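Chapter 5

Message Authentication

The previous chapter dealt with keeping the content of a message secret. Secrecy alone does not tell the receiver who wrote the message, or whether it was changed on the way. In this chapter we study that second problem. We give a definition of what it means for a message authentication code to be secure, build one for short messages from a pseudorandom function, and then extend the construction to messages of any length.

The reader should be familiar with pseudorandom functions and with the style of argument used in Chapter 4, where an adversary against a scheme is turned into an adversary against the function underneath it. No number theory is needed until Chapter 8.

5.1 The problem

Two parties share a secret key K. One of them sends a message M over a channel that an adversary controls. The adversary may read M, delay it, drop it, replace it with another message, or insert messages of its own. We cannot stop the adversary from dropping messages, and we do not try. What we want is that the receiver accepts only messages that the sender sent.

The sender computes a short string T, called the tag, from K and M, and sends the pair (M, T). The receiver, who knows K, checks that T is a correct tag for M. If the check fails, the receiver throws the pair away.

It is a common mistake to think that encryption already does this job. Consider a payment order from the Kamis bank to the Dretard bank, encrypted by XORing it with a pseudorandom pad. Suppose the adversary knows that the amount is 300 and knows where in the message the amount is written. By flipping a few bits of the ciphertext it can change the amount to 900, without knowing the key and without learning anything it did not know before. The encryption scheme is secure in the sense of Chapter 4, and the attack works every time. 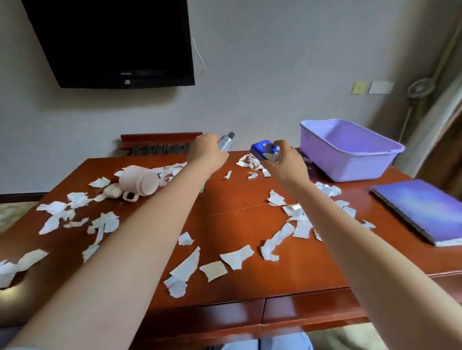
Does adding a checksum to the message before encrypting it fix the problem?
A linear checksum, such as a CRC, does not help, for the adversary can work out how the checksum changes when the message changes and flip those bits as well.

The point applies more widely. A function with no secret key can catch accidental errors, but anyone can compute it, so it gives no protection on its own against someone who changes messages on purpose.

5.2 Syntax

A message authentication code, or MAC, is a pair of algorithms (Tag, Verify).

The algorithm Tag takes a key K and a message M and returns a tag T. It may be randomized.

The algorithm Verify takes a key K, a message M and a tag T, and returns 1 (accept) or 0 (reject). It is deterministic.

We require that for every key K and every message M, if T is an output of Tag(K, M), then Verify(K, M, T) = 1. This is the correctness condition. It says nothing about security – a scheme in which Verify always returns 1 is correct and useless.

When Tag is deterministic, Verify can simply compute the tag again and compare. All the schemes in this chapter are of this kind, except the one in Section 5.6.

5.3 Security

We now say what the adversary is allowed to do and what counts as a success. Let A be an algorithm with access to an oracle. The experiment runs as follows. A key K is chosen at random. A may ask for the tag of any message it likes, and the oracle answers with Tag(K, M). A may choose each query after seeing the answers to the earlier ones. At the end, A outputs a pair (M*, T*).

We say that A forges if Verify(K, M*, T*) = 1 and M* was never a query to the oracle.

Definition 5.1. A MAC is (t, q, e)-secure if every adversary A that runs in time at most t and makes at most q queries forges with probability at most e.

Three remarks are in order. First, the definition lets the adversary pick the messages that are tagged. This may seem generous, but in practice an adversary often has some influence over what an honest sender writes, and it is hard to say in advance how much. Second, the forged message does not have to make sense. A scheme that allows forgeries only on meaningless strings is not secure by our definition, and it should not be, as we cannot know which strings some future application will find meaningful. Third, the definition does not cover replay. If the adversary records a pair (M, T) and sends it again later, the receiver will accept it. Replay must be handled separately, for example by putting a counter in the message. The Momine protocol in Section 5.7 shows one way of doing this.
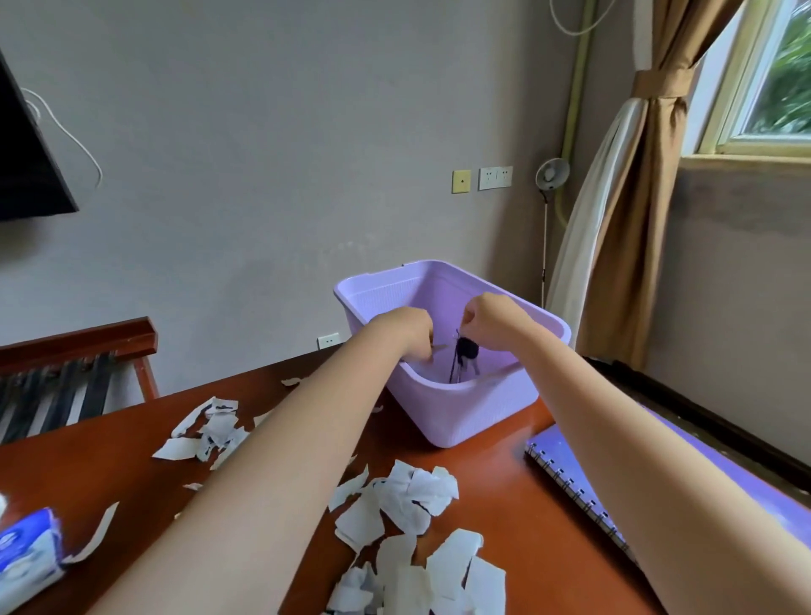 Page 41

5.4 A MAC for short messages

Let F be a pseudorandom function that takes a key K and an input of m bits and gives an output of m bits. Define

Tag(K, M) = F(K, M)

for messages M of length exactly m. Verify(K, M, T) returns 1 if T = F(K, M), and 0 otherwise.

Theorem 5.2. If F is a (t, e)-secure pseudorandom function, then the MAC above is (t', q, e + 2^(-m))-secure, where t' is slightly smaller than t and q is at most t'.

Proof idea. Replace F with a truly random function R. The value of R on a new point M* is independent of everything A has seen, so A guesses it with probability 2^(-m). If A did noticeably better against F, we could use A to tell F from R, which contradicts the assumption on F. The full proof is given in Section 5.5.

Exercises

5.1 Let Tag'(K, M) be the first 15 bits of F(K, M). Find an adversary that makes no queries and forges with probability 2^(-15).

5.2 A message is cut into blocks of m bits, and the tag is the XOR of the values F(K, block). Show that swapping two different blocks gives a forgery after one query.

5.3 (Suggested by Miłosz Marciniak.) Wasilewska's variant tags each block together with its position and sends all the block tags. Show that an adversary can still forge by dropping the last block, and suggest a repair.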